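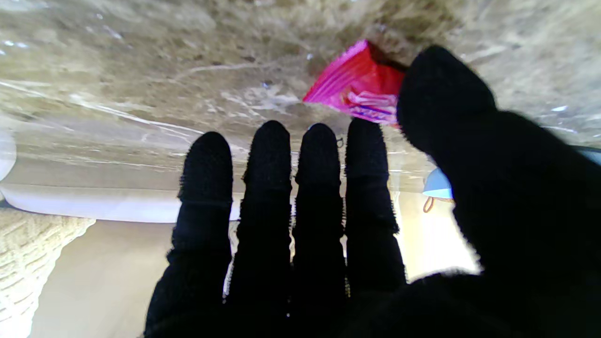 Black knitted glove, fingers up.

Is it worth lifting our own fodder beet or should I keep paying the contractor?

Posted by Rosalie Rüegg, 23 May 2026

Hello all. We grow a small block of fodder beet for the sucklers, 28 acres this year, and up to now we've had a contractor in to lift it. Last back end his bill came to £3426 and he turned up nearly three weeks after he said he would, by which time the gateway was a lake and I was in a foul mood. My neighbour has offered me his old Iwasaki two-row trailed lifter for £2000. He says it's been under cover but there's moss on the drawbar, so make of that what you will! We have a tractor that should pull it, and my brother could drive if I can get him off the phone.

The beet is all one variety (Samine), it sits fairly high out of the ground and our land is medium loam with a few stones at the bottom end. I'd only need to lift a bit at a time through the winter. Has anyone made this switch? What would you look at on the machine before handing over money?

Marcus Kowalczyk

I did this four years ago with a different make and I'd do it again, but go in with your eyes open. Look at the shares first, then the bearings on the cleaning turbines. Get him to run it off the PTO with you standing well back and listen for rumbling. Mine sounded like a cement mixer and I bought it anyway (daft). A set of bearings and seals cost me £429 and two evenings lying on cold concrete, plus a web chain the year after.

The real gain for me is being able to go when it's dry. We lift for a week or so's feeding at a time, tip it on the pad and leave the rest growing. A high-sitting beet is a big help with an older lifter, as you can run the shares shallow and bring home a lot less soil. I would still get a contractor price for the stony end, or graze that bit off in situ if your fences are up to it.

Also ask whether the topper comes with it. On mine it didn't, and I found out when I went to collect it.

Thảo Hồ

Contractor every time. Old lifters are nothing but trouble.

Demetrius Baptiste

Bit late for last season's bill, but have you thought of sharing? Three of us went in on a Grukesov between us and we each pay by the acre into a repairs pot. It mostly works. The arguments are about who washes it. Two of us want it the same fortnight every year, so we settle the order in August and write it on the shed door.

On the money, don't forget your own diesel and your brother's time when you compare with that bill. If you do buy, check you can still get shares to fit before you shake on it. Take one off and carry it down to the dealer with you, they all look alike until you try to bolt them on. And offer him less than he's asking, moss and all.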